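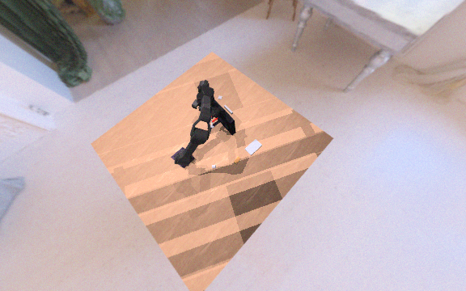
Trurnstead Parish Register Transcriptions

The dataset contains 649 transcribed entries of baptisms and burials from the Trurnstead registers. Each row gives the surname, forename, event type and folio number. Original spelling is kept; abbreviations are expanded in square brackets.

Transcription was carried out by Tülin Oral and checked by Fadi Nassar. Entries on 33 folios have water damage, and unread words are marked [illegible]. Burial entries before folio 200 seldom state an age.

The files are released for study and family history research. Corrections should cite the folio number and be addressed to Nkechi Shehu.

Last revised: 23/06/2024

Related items
Ekesari Tithe Rolls
Mutik Land Grants Index
Phetsri Census Extracts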